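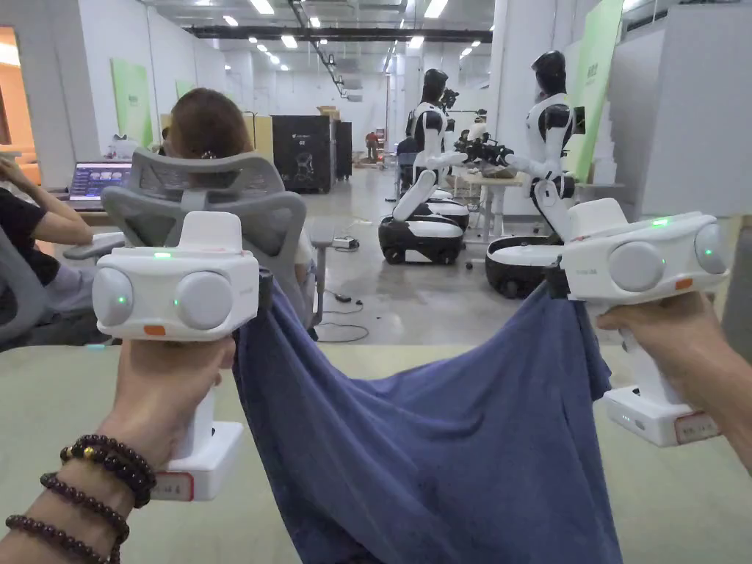
Édgar Correa told me on my first morning at Rumedar that a gripper must be looked after like a kitchen knife: a little every day, and never only on the day when it stops cutting. He was wiping a lens while he said it, and he did not look up.

The machine he spoke of is a pair of hand-held grippers, one for each hand. A person works with them on cloth, and the recordings are later used for teaching robots to handle the same cloth. I came to Rumedar in February to see how such a pair is prepared for a day of work. I had expected a lot of software. What I saw was mostly small tools and a great amount of patience.

The work begins at the jaws. Édgar closes each pair slowly and looks at the line where the two sides meet. If there is light between them at the tip, the cloth will slide out when it is lifted by a corner. He opens and closes them 18 times, always 18, and listens. A dry joint has its own sound, he says, something like a shoe on a clean floor.

After this come the screws. The joints loosen with use, and the workshop at Hinrichs, where the metal parts are ordered, asks that they are checked each 200 hours. At Rumedar they do it more often. There is a notebook for it, made of paper, with the name of the person and the size of the key. I found one page where somebody had written only "left one again" and underlined it two times. 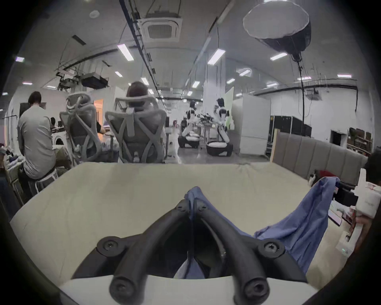 A loose screw does not stop the work at once, and this makes it unpleasant. The finger still closes, but it arrives a little to one side. The operator corrects it with the wrist without thinking, and the correction goes into the recording. Last autumn they lost 242 recordings in this way. When I asked who found the mistake, Édgar said it was the same person who had made it, and then he showed me a bag of new screws.

Dust is the second enemy. Cotton leaves fine threads, and the threads collect behind the jaws and around the joints. They are taken out with a soft brush and tweezers. Compressed air was tried and given up, for it pushed the threads deeper inside. The lenses are cleaned last, with a dry cloth that is used for nothing else and is kept in its own box with a lid.

Then both grippers must agree with each other. The team uses a program from Datimix that compares their positions and their clocks. The operator brings them together, moves them apart, and turns each one over. It takes four minutes if all is well. If the program refuses, the pair is restarted and the test is made again from the beginning. Nobody is allowed to skip this, also not before lunch. 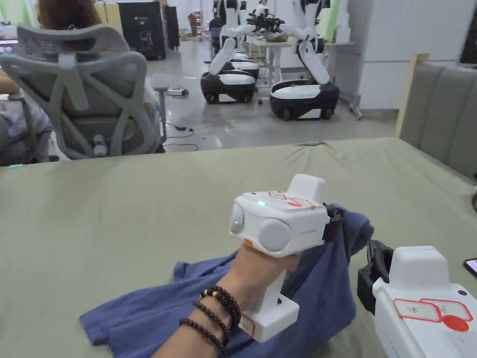
The cloth itself belongs to the setup, too. A new piece is stiff and keeps the folds of its package, so it is washed before it is used. When it becomes too thin at the corners, it goes away. Édgar prefers fabric with a middle weight for the morning test. Thin fabric hides a weak grip, he explained, and heavy fabric makes a good grip look weak.

Spare parts are the expensive side. Jaw pads come from Vidham in boxes, and a set lasts for roughly 2000 grasps before the surface becomes smooth. The old pads are not thrown away immediately. They lie in a drawer, with a strip of tape that says which side they came from, and in the evening Édgar compares them. The right ones wear faster. He believes this comes from the people and has nothing to do with the grippers, and he would like a left-handed colleague to test it.

At half past five the pair is switched off, brushed one more time and put in its case with the jaws slightly open. Closed jaws would press the pads flat during the night. Édgar wrote the hour in the notebook, then he went to look for the small key, which was missing again.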